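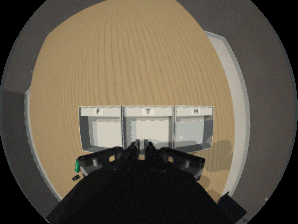 나뭇결 무늬의 밝은색 탁자 상판

프라스탈렌트(Prastalent) 학부모 면담 연구 참여자 모집

1. 연구 개요
프라스탈렌트 가족·교육 연구실은 표준화 시험 성적에 대한 부모의 태도가 자녀의 연령에 따라 어떻게 달라지는지를 조사한다. 본 모집은 2차 면담 조사에 해당한다. 1차 설문 조사의 유효 응답은 2882건이며, 이번 조사에서는 설문으로 파악하기 어려운 가정 내 대화의 방식과 빈도를 면담으로 수집한다.

2. 모집 대상
- 초등학교 4학년 이상 고등학교 2학년 이하 자녀를 한 명 이상 양육하는 부모 또는 법적 보호자
- 최근 1년 이내 자녀의 학업 성취도 검사 또는 교내 정기시험 결과를 통지받은 자
- 한국어로 면담이 가능한 자
한 가정에서 보호자 두 명이 모두 신청할 수 있으나 면담은 각각 따로 진행한다. 1차 설문 응답 여부는 선정에 영향을 주지 않는다.

3. 제외 기준
- 현재 입시 학원 또는 과외 중개업체에 재직 중인 자
- 면담 음성 녹음에 동의하지 않는 자

4. 모집 인원
총 40명. 자녀의 학교급별로 인원을 배정하며, 특정 학교급의 정원이 충족되면 해당 구간의 접수를 먼저 마감한다. 정원 초과 신청자는 대기자로 등록된다.

5. 참여 내용
가. 사전 기록: 2주간 자녀와 학업에 관해 나눈 대화를 지정 양식에 기록한다. 1회 분량은 2000자 이내로 하며, 대화가 없었던 날은 '없음'으로 표기한다. 기록은 플루논(Flunon) 입력 페이지에서 제출한다.
나. 개별 면담: 1회, 오후 7시 이후 진행. 대면과 화상 중 선택할 수 있다.
다. 추후 확인: 면담 녹취록을 읽고 수정 또는 삭제할 부분을 표시한다. 회신 기한은 녹취록 수령 후 30일이다.
자녀는 면담에 참여하지 않으며, 성적표 원본이나 사본의 제출도 요구하지 않는다.

6. 일정
면담은 9월 중 실시한다. 구체적인 시간은 선정 통보 후 개별적으로 조율한다.

7. 장소
대면 면담은 팔로미노(Palomino) 교육관 2층 소면담실에서 진행한다. 건물 내 주차 공간은 제공하지 않는다. 동반 아동이 있는 경우 신청서에 기재한다.

8. 사례
사례비는 개별 면담 종료 후 계좌로 지급한다. 사전 기록만 제출하고 면담에 참여하지 않은 경우에는 기록분에 해당하는 금액만 지급한다. 금액은 참여 설명문에 명시되어 있다.

9. 개인정보 및 자료 처리
녹음 파일은 녹취록 확정 후 삭제한다. 녹취록의 이름, 학교명, 거주 지역은 부호로 대체한다. 참여자는 녹취록 확정 전까지 사유를 밝히지 않고 참여를 철회할 수 있으며, 철회 시 해당 자료는 분석에서 제외된다.

10. 신청 방법
프라스탈렌트 누리집의 '연구 참여' 메뉴에서 신청서를 작성한다. 자녀가 둘 이상인 경우 면담에서 다룰 자녀 한 명의 학년을 기재한다. 선정 여부는 신청서에 적은 연락처로 통보하며, 전화 접수는 받지 않는다. 문의는 같은 메뉴의 문의란을 이용한다.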